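Hand-held gripper drops flat items when picking them off a table, jaw slips at the edge
Help > Builds > Grippers and end effectors
Asked by Wai-kit Mok
Viewed 2283 times

I am building a pair of hand-held parallel grippers at home. Each one is a printed grip with a trigger, a pull cord to the jaws and a return spring. There is no motor yet. The plan is to get the jaw geometry right by hand and then put the same jaws on a small arm in our shared workshop.

Blocks, cups and small boxes are fine. Flat items are not. If I come in over the edge of an envelope or a thin folder lying on something smooth, the lower jaw pushes it away before it gets underneath. If I press down harder, the jaw tip skates along the top and the pad folds back at the corner. Out of 46 tries with a paper envelope I got 16 clean picks. With a single sheet it is worse and I stopped keeping score.

Details:

Jaws are PETG, 235 degrees at the nozzle, four walls, printed on their side so the layers run along the finger.
Pads are 2 mm rubber sheet, held with double-sided tape. They stop flush with the tip.
Return spring is from a click pen. It opens the jaws fully, with not much force left over.
Trigger travel is 22 mm for full close.

I have tried softer foam pads (they tear), a strip of sandpaper (marks the paper) and a longer lower finger (same slip, and it now catches on the table). I don't want suction, as the arm it will go on has no air line. Is this a pad problem or a tip shape problem?

Piret Mets
Replied in the evening, edited once
Marked as the accepted reply

Tip shape first, pads second.

With the pad flush to the end of the finger, the leading edge of your jaw is finger plus tape plus rubber. Yours will be 4 mm or more. An envelope lying flat gives you well under 1 mm to get under. The jaw meets the side of the paper as a wall and pushes it.

Changes in the order I would make them:

Cut the pad back 6 mm from the tip on the lower jaw only. Leave the upper pad where it is.

Taper the bare end of the lower finger to 0.8 mm. Put the slope on the inside face so the outside stays flat against the table. Print it with the flat side down, even if that costs you some layer strength. You can add a strip of spring steel later if it snaps.

Round both corners of the tip to 2 mm radius. Square corners are what fold the pad back and what catch on the seams of a table.

Replace the tape. Double-sided tape creeps in shear, and shear is all this joint sees. Contact cement on both faces, wait until dry to the touch, press once. If you want the pads replaceable, model a shallow pocket with a lip at the front and glue only the rear half.

Then change the approach. Do not come straight down on the edge. Put the open jaws near a corner with the lower finger flat on the surface, slide in at a low angle, and close while still moving forward. Corners lift more easily than long edges, and the item can't rotate away as freely.

If the item is sitting on top of something else, the lower layer has to be held or heavier than the top one. Otherwise the two move together and you will blame the jaw for it. I lost most of March to that on a set I was building for the Lam arm. Use two grippers for this case, one to pin and one to pick.
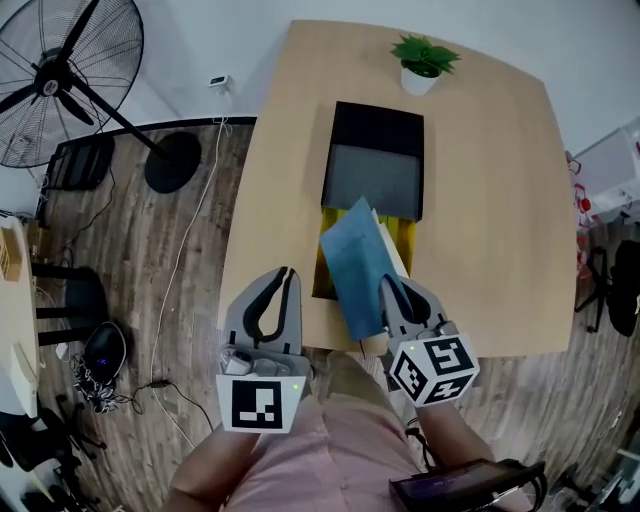 Posted by Piret Mets, hardware section

My current test table has an open black box on it with the yellow piece partly out, and the blue envelope lying at an angle on top of that. The right jaws are at the lower right edge of the envelope, and the left ones are open. The black inner pads are on gray fingers, and the white cubes with the black markers sit below the jaws on both units.

I would keep a layered setup of this kind in your test set. A bare table flatters the jaw. The yellow piece gives me a different surface and a step at the edge of the box, and those are the conditions where a thick tip fails. Test the envelope and the loose sheet separately. They need different closing force, and a setting tuned on one tells you little about the other.

On the spring: a pen spring is too weak once the pads pick up dust and start to drag. Go to a 0.5 mm wire spring and check that the jaws open fully from any point in the travel. Slow opening looks like sticking pads, and people then go and change the pad material for no benefit.

Your trigger ratio is fine. I would leave it alone until the tip is done. If you change both at once you will not know which one helped.

On marker mounting, in case you get to tracking before the motor: fasten the cube to the body of the gripper and keep it off the trigger linkage. Any play between cube and body shows up as jaw position error. Two M3 screws into heat-set inserts have been enough for me. Matte print only. Glossy faces lose detection under a ceiling light.

Comments (3)

Wai-kit Mok: Reprinted the lower finger with the taper and cut the pad back. Envelope is now nearly every time. Single sheet still about half. The 0.8 mm tip bent on the second evening but did not break.

Piret Mets: Bending is normal for PETG at that thickness. Go to 1.2 mm at the root of the taper and keep 0.8 mm at the very end, or add the steel. For single sheets, try closing with the upper jaw slightly ahead of the lower so that the paper buckles up into the gap.

Wai-kit Mok: Upper jaw ahead works better. Will order steel.

Kilian Nägeli
Replied in the afternoon

Just use better rubber. I had the same thing with a Hitesel kit and swapped the pads for silicone from a baking mat and it went away. Did not touch the fingers. Clean them with alcohol now and then.

Comments (2)

Ifigeneia Koutsoukos: What were you picking up? Silicone grips well once the item is between the jaws. The poster's trouble comes before that.

Kilian Nägeli: Small cartons mostly. OK, fair.

Mei-kuen Fu
Replied in the morning

Agree with the accepted reply on the taper. Two additions from a Menent clone I rebuilt in a shared shop.

First, check that the jaws are parallel under load. Mine were parallel when open and toed out by 3 degrees when squeezed, so only the rear of the pads made contact. Close them on a strip of carbon paper over white card and look at the mark. If it is dark at the back and faint at the front, the pivots have too much play, or the fingers are flexing. Bushings fixed most of it. I then printed the fingers with 1.5 degrees of toe-in and the mark came out even along the pad.

Second, think about the arm now. By hand you correct for table height without noticing. An arm with a stiff wrist will either float the tip above the surface or drive it in. The Lirkden wrist mount has a sprung plate with 5 mm of vertical give, and the drawing is easy to copy. With that in place, command the tip 2 mm below the table and let the spring take up the difference. Set the speed low for the last 20 mm.

I have not tried the steel strip. If you do, break the edge with fine paper before it goes near an envelope, or it will cut the paper at the fold.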